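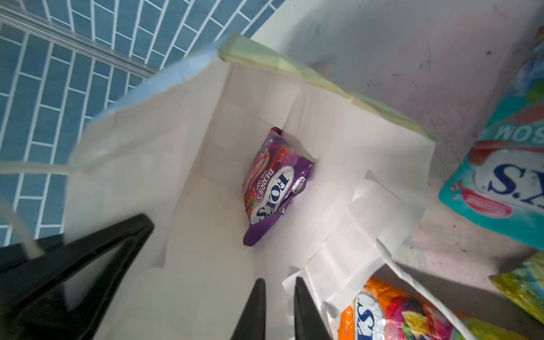 Which free player will open old MOV files on a slow laptop? Use Prandell, the small version without the library, and turn off the thumbnail scan under Settings.

Posted in June by Moreira

My laptop has 2 GB of memory and the player it came with quits after 3 clips.

Vastau
Prandell runs fine on mine. Get it from their own site. The installer offers a toolbar, so untick that box. 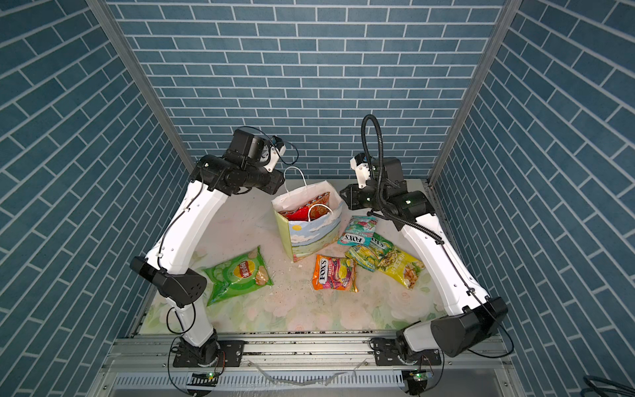

Two white arms at the table, blue brick behind

Jindness
I just convert everything to MP4. Takes forever with 100 files but then any player works.

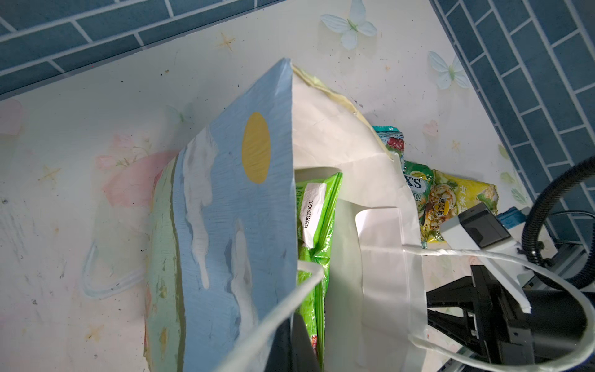
White butterflies by the blue wall

2,979 views | 3 comments | Share
Contact us | Back to top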